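27th May. Notes from the open day at Bisico, Dultby site.

The question I took with me was a narrow one: can a machine do the small tidying jobs that still get done by hand in a shop, a stockroom or a home office? Bisico has been working on this for 17 months and opened its test hall to visitors from trade and retail. Entry was free with registration. The hall is the former Lotden paper store, 503 square metres, level floor, good light.

## Station 1: folders

Flat plastic folders are a hard item for a two-finger gripper. They are thin and smooth, and when one lies flush on a bench there is little for the fingers to get under. A person slides it to the edge of the table or lifts a corner with a fingernail. 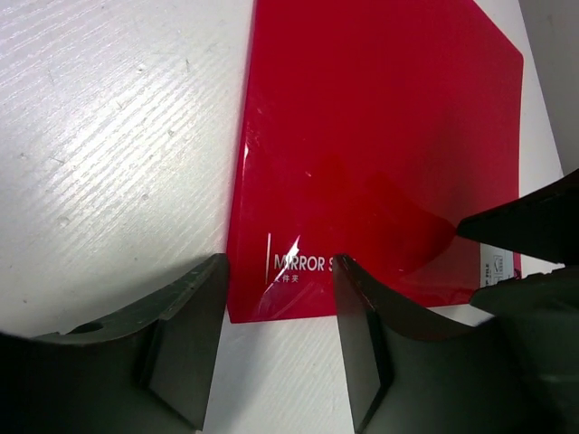

*Red file folder flat on the ridged white surface, fingertips at its near edge.*

Glare is the second difficulty. Glossy plastic under overhead light gives a bright streak, and on the red folder the streak runs across part of the printed lettering. Any system that finds an object by its print has to cope with that. Staff said they rely on outline first and lettering second, and that dark folders cause fewer problems than bright ones.

The target on the information sheet is 2000 folder picks without help from an operator. The current figure was not given. I asked twice.

## Station 2: mixed plastics

Yalçınkaya, the wholesaler, supplies stationery and storage goods for the trials and wants to know whether returned stock can be sorted by machine. Its depot handles almost 3000 returns in a busy October. Most are intact, but they come back in no order, with one item resting on another. 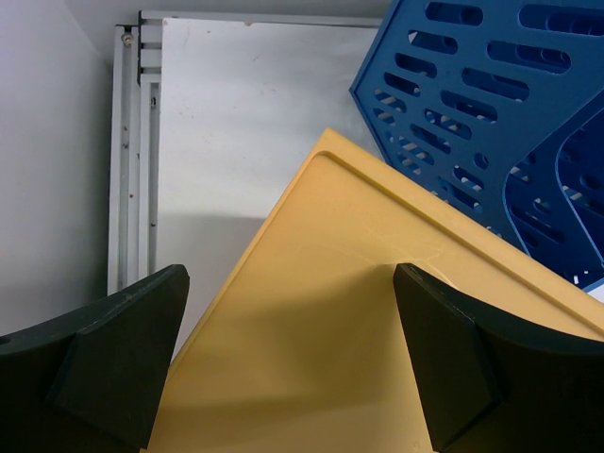
**HANDLING: OVERLAPPING ITEMS**

The yellow piece lies at an angle over the lower edge of the blue perforated one. For a human sorter this takes no thought. For the machine there are two separate decisions: which item is on top, and where it can be held without dragging the other along. Slots make the second decision harder, as a depth reading may return the blue wall or whatever is behind it.

My view is that this is closer to shop-floor use than the folder work. Rigid parts with a raised rim give the fingers something to hold. Speed remains the weak point. The answer on cycle time was "slower than a person", with no number attached.

## Station 3: desk items, two arms

The last station uses a pair of arms over a walled table. The goods are ordinary: a drawer unit, a slotted magazine file organiser, three document folders.
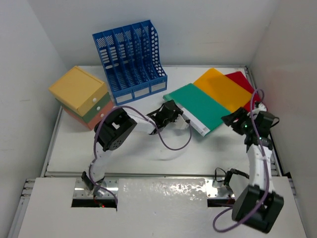 *Left arm holding a corner of the green folder clear of the table; right arm above the other end of the folders.*

Two arms are a sensible choice for sheet-like goods. One can raise a corner while the other steadies the stack or takes the far side. The cost is in coordination and in floor space, and both arms here are fixed at the front, so reach to the back wall should be checked before anyone plans a shelf-filling job around this layout.

## Assessment

- Sorting rigid plastic goods at a bench: plausible for a depot, if throughput is not critical.
- Filing and desk tidying: possible within a fixed, well-lit enclosure.
- General household chores: not yet. Nothing on show dealt with cloth, liquids or stairs.

No prices were available. Parking is behind the Dultby building, entrance from the south side.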